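Van der Merwe Design Studio
Student Project Report: White Parts for a Tabletop Assembly Set
Project Kercombe, final submission

3. Form and finish

The brief asked for a family of parts that could be stored, set out and put together on one table. We chose a single color, white, for every part in the set. This made the shapes read clearly against a dark work surface, but it also caused difficulty indoors, where one white part placed in front of another tends to lose its outline.
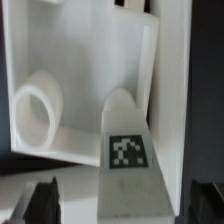

The open-fronted enclosure went through more revisions than any other part. Early versions had a deeper floor, and users in our March review reported trouble judging where the front lip began. The shallower version was adopted for the final set. The ring was kept thick so that it can stand on its edge — a thinner hoop, tried in the second round, fell over too easily.

3.1 Markers

Square printed markers were added to the parts to give each face a clear identity. Placement was settled by the following rules:

Markers go on flat faces only.
Small parts may carry more than one.
No marker may cover a joint or a recess.

4. Table layout

The layout was planned on paper at full scale before any part was set down. Low fixtures were given fixed positions, and the loose blocks were assigned to the open area between them.

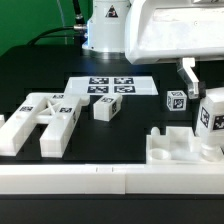
Spacing remained the main concern at the final review. Reviewers asked for more clearance between the fixtures and the front rail, and this change is recommended for the next group. The material budget was 1,000 dollars, of which 528 was spent.

5. Remaining work

Storage has not been resolved. The Irna case holds the smaller blocks but not the enclosure.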